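Re: [manip-list] Door-opening set, simulated episodes, call for more
October 2, 2025
Filed under: Data & Benchmarks
4 replies | 0 shares

On the last call, Morngate wrote:

> We now have 1222 simulated door episodes in the shared pool and 1032 of
> them pass the automatic check. Our feeling is that volume is the main
> thing holding the policy back. Could each site commit to another 200 by
> March? Same renderer, same door assets, any start pose you like. The more
> the better at this point.

I'll be the grump again. Before Ruvbridge signs up for another 200 I'd like to hear what the check is checking. As far as I can read the script, an episode passes if the door angle goes over a threshold before the timer runs out. It doesn't care how. I went through a batch from the pool last week and found passes where the fingers never close on the handle and the forearm drags the panel open by its edge. A policy trained on those will learn to do the same, and our hinges on the real doors are a good deal less forgiving than the simulated ones.

Second complaint: "any start pose you like" sounds generous, but people like the same pose. Base parked in front of the door, right arm going for the handle, left arm up and out of the way with the gripper open. I have yet to open an episode where the left arm does the work. If the claim in the write-up is going to be "bimanual," somebody should collect some.

Third, the rooms. Plain gray wall, flat even light, parquet. I know Cho was supposed to fix this with the new textures, and maybe it will, but the version I pulled renders the walls exactly as before. Arkidton reported good transfer from their own set, and I'd believe it more if their test doors weren't in the same building they modeled.

So what I'd propose, in place of a flat quota:

- rerun the check on the 1032 with a contact test on the handle
- throw out whatever fails, even if it hurts
- then ask each site for left-arm starts only, until there are enough to hold some out

If the numbers still say we need volume after that, fine, we'll record our 200 and I'll stop writing these.

For anyone who hasn't opened the pool yet, one view from the robot's side, with the right gripper just under the handle. Multiply by a lot and you have most of the set.

Reply to list | Back to top
Posts remain the copyright of their authors. 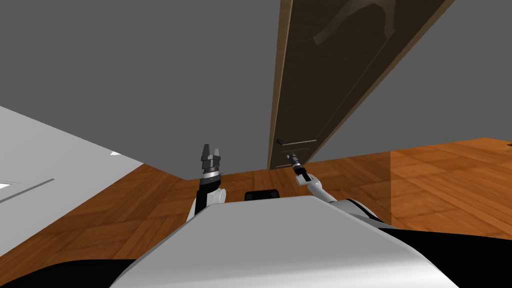 Ruvbridge Mobile Manipulation Group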